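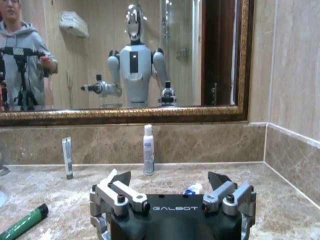 Marble vanity tops need different care from laminate or quartz, and most of the questions sent to Gumley deal with damage that a cleaner caused and a stain did not. The answers below cover tops, backsplashes, sinks and the mirrors mounted over them. Where a gilded mirror frame runs along the top of a marble backsplash, with brown and beige veining under carved gold and brown, two materials with different limits meet on one line, and the cleaning has to respect both. Answers were checked in February by Parveen Awan, who handles stone care for us.

What can I use on the counter every day?

A soft cloth, warm water and a pH-neutral stone soap. Wipe, rinse with a second cloth, dry. Do not use vinegar, lemon, bathroom descaler or any cream cleaner with grit in it. Acid etches calcite on contact. The mark is a dull spot, and no amount of washing will remove it, as it is a change in the surface and not something sitting on it.

How do I tell an etch from a stain?

Look across the counter at a low angle with a light behind it. An etch is dull and usually the same color as the stone around it. A stain is darker or colored and keeps its shine. On a heavily mottled beige or brown marble both are hard to see from above, so use the low angle every time.

Can I leave bottles and paper goods on the marble?

Dry items, yes. A bottle with a wet base will leave a ring if the product is acidic or tinted, so use a tray.

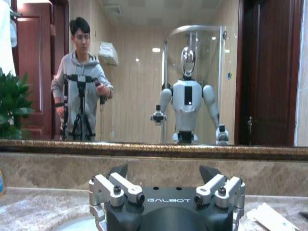

Printed paper and dyed packaging should be lifted off before you wet the counter. Ink can transfer to damp stone within minutes, and green and blue inks are the ones we hear about most. Steel cans leave rust, which is slow to remove and sometimes permanent.

How often should the top be sealed?

Test first. Put a teaspoon of water on the counter next to the basin and leave it for 7 minutes. If the stone under it darkens, seal it. If it doesn't, wait and test again in a few months. The sealer we stock is Emlow 65, applied thin and wiped off before it dries. Sealer slows staining – it does nothing against acid.

Is the backsplash treated the same way?

Yes, with one addition. The joint between counter and backsplash is normally caulk, and caulk fails before stone does. Check it for gaps twice a year. Cut out any loose section, let the joint dry overnight and refill with a non-staining silicone made for natural stone. Ordinary silicone can bleed oil into marble and leave a dark line on both sides of the joint.

How do I clean a large wall mirror without harming a gilded frame?

Spray the cloth and never the glass. Liquid that runs down the glass collects behind the lower rail of the frame, where it lifts the gilding and attacks the mirror backing. Start at the top, stop a finger's width short of the frame, and finish the edge with a dry cloth over a plastic card.
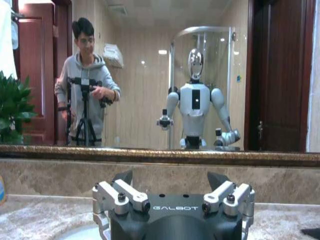
What about the frame itself?

Dust it with a soft, dry brush. No water, no alcohol, no metal polish. Work along the carving and let the bristles get into the low spots. If flakes come off on the brush, stop and have the frame looked at.

My frame is worn and dark color shows through the gold. Should I touch it up?

Usually not with gold paint. Bronze-powder paint turns brown in a damp room and has to be stripped later. Raised parts such as beading and scroll tips wear first, since every passing cloth catches them.
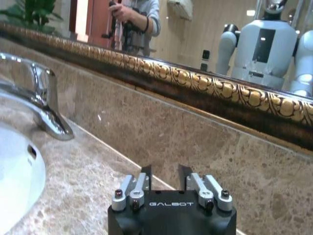

If the wear bothers you, a restorer can tone the bare spots with pigmented wax, which comes off again cleanly. Han wax in the umber shade is the one we sell for dark-based frames. Test it on the underside of the rail.

How do I deal with scale around a chrome faucet on marble?

Keep descaler off the stone. Wrap the base of the faucet with a dry towel, apply the descaler to a second cloth, and hold that cloth on the chrome only. Rinse with a wet sponge and dry everything, including the marble behind the faucet.

What goes in the overflow hole?

Water and a little dish soap, pushed through with a narrow bottle brush. Bleach is safe for most porcelain basins but not for the seal under an undermount rim.

Can you repolish an etched top at home?

Small spots, yes, with the Lerkudar pad set, order number 548. Work up to the 2000 grit pad, then use the polishing powder with a damp felt. Anything larger than your palm will show as a patch and is better left to a stone shop.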